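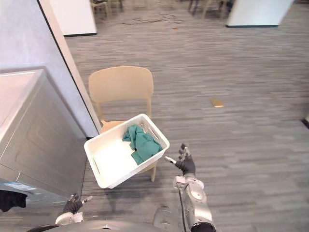
# Fourth Grade Overnight at Akberg: Your Questions

I've been getting the same dozen emails since the permission slips went home, so I've put my answers in one place. I teach fourth grade at Wirnamby Elementary and I've run this trip long enough to have opinions about socks.

## When do we leave and when are they back?

Drop-off is Saturday at 8 a.m. by the side gate, the one next to the bike racks. Please don't use the front loop, the Hurano buses need it and they can't turn if even one car is parked there. We're back Sunday in time for a late lunch, and I'll text the class list when we pass the reservoir.

## How many kids are going?

We have 43 signed up, with 13 adults. The cabins are split by homeroom first and then by friend requests. I promise every child at least one person from their list (I can't promise all three, please stop asking, I love you).

## What does it cost?

It's $30 per child, and that covers the bus, the bunk and every meal. If that's a stretch this month, write "see me" on the envelope and the office will take care of it quietly.

## What do they do all day?

Pond dipping in the morning, the map and compass course after lunch, and then the big one — the night walk! We keep flashlights off for the middle part of it and the kids talk about it until June. There's also a half hour of journal writing before dinner, and I do read those, so drawings with no words at all will come back to your child on Monday.
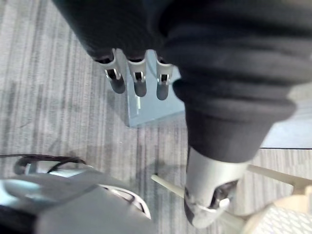

If it pours, the compass course moves indoors to Lazarević Hall and we swap the pond for owl pellets. I've done it both ways and the owl pellet groups were louder, if anything.

## What should I pack?

The full list is stapled to the permission slip, but these get forgotten every single year:

- a second pair of closed shoes
- a water bottle with a name on it
- a pillowcase (they have pillows, just no cases)
- 4 pairs of socks, and yes I mean it

Leave the phones, tablets and candy at home. A small stuffed animal is very welcome and more kids bring one than you'd guess.
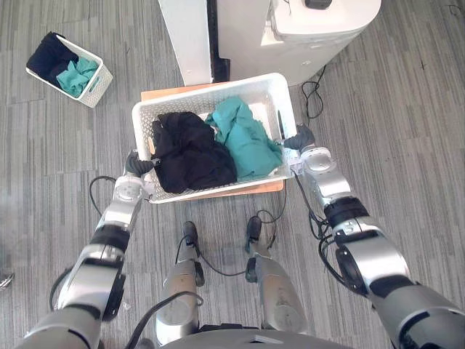 *Two robot arms and a white laundry basket.*

## My child has never slept away from home. Is that OK?

Totally fine, and they'll have company! Tell me ahead of time and I'll put them in a bunk near an adult. A short note tucked into the pajamas works better than a goodnight call, in my experience, and if somebody is really miserable at bedtime I'll phone you myself.

## What about medication and allergies?

Everything goes to the nurse in a zip bag with the dosing form, including vitamins and inhalers. The kitchen at Akberg already has our allergy list, but if something has changed since the start of school, email me by Wednesday.

## Can younger siblings come?

Sorry, no. They'll get their turn in fourth grade.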